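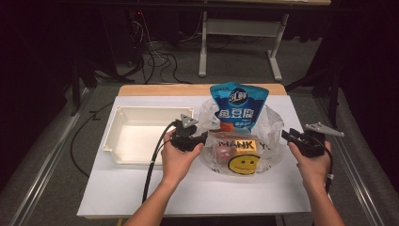 Snack bag and tray task, both hand-held grippers at the bag.

Hand-Held Gripper Recording: Frequently Asked Questions

Applies to all two-gripper table tasks at the Platelton site. Korkon stations follow the same rules except where noted.

Which rule set is in force?
Brilulard Practice Note 1741, second issue. Printed copies of the first issue should be removed from the stations. The main changes are in cable routing and in the handling of clear packaging.

What has to be on the board before a take starts?
Only the items named on the task card. For bag-to-tray tasks this means one filled bag and one empty tray. Rulers, pens, task cards and spare packages stay off the board. The tray goes to the operator's left unless the card says otherwise.

Can I use any tray?
Any shallow plastic tray with low walls is accepted. Do not change trays in the middle of a set. A cracked or bent tray is replaced and the change is entered in the log.

Are clear plastic bags allowed?
Yes. Reflections and wrinkles are part of the task and should not be smoothed out between takes. A bag that has torn is withdrawn. Printed bags are allowed, including carrier bags with a slogan or a smiley face.

Does the product name on a package have to be hidden?
No. Log the name as printed, in the original script, and add an English gloss. Example: 鱼豆腐 (fish tofu), blue package. If an item inside the bag cannot be identified from outside, enter "unidentified" with its color. Do not open the bag to check.

How should the grippers be held at the start?
One in each hand, jaws pointing toward the object and not touching it. Keep them roughly level with each other. Hold that position for 2 seconds, then begin.

What about the gray plates on the grippers?
They must be firmly seated before every set. Do not hold a gripper by its plate, hang anything from the hole in the plate, or cover the plate with tape or a sleeve. A bent plate ends the set. Do not bend it back by hand.

Where should the cables run?
Each cable leaves the gripper on the operator's side and must have enough slack for the full reach of the task. A cable may cross the board or the near edge of the tray. It may not pass under the tray or under the bag. If a cable drags an object during a take, stop and mark the take "C".
Slack on the carpet is looped to the side of the work area, clear of the operator's feet. At Korkon, floor cables are also taped down.

Can I touch an object with my fingers?
Between takes, yes. During a take, contact is made with the gripper jaws only. A take with finger contact is marked "F" and kept. Do not delete it.

Do sleeves matter?
Loose sleeves are rolled or pushed up above the wrist. Bare forearms are fine. Remove bracelets and anything else that could catch on a cable.

How long can one operator work?
Nearly 15 minutes per set, then a change of operator or a break. The grippers are put down on the board, jaws closed, before the operator steps away.

What lighting is required?
The board must be evenly lit. The rest of the room may be dark. Curtains stay in the position set at the start of the session.

The older Yu checklist asks for a blank take first. Is that still needed?
No. The blank take was dropped in the second issue. Yu log sheets can be used until they run out, with the blank take line struck through.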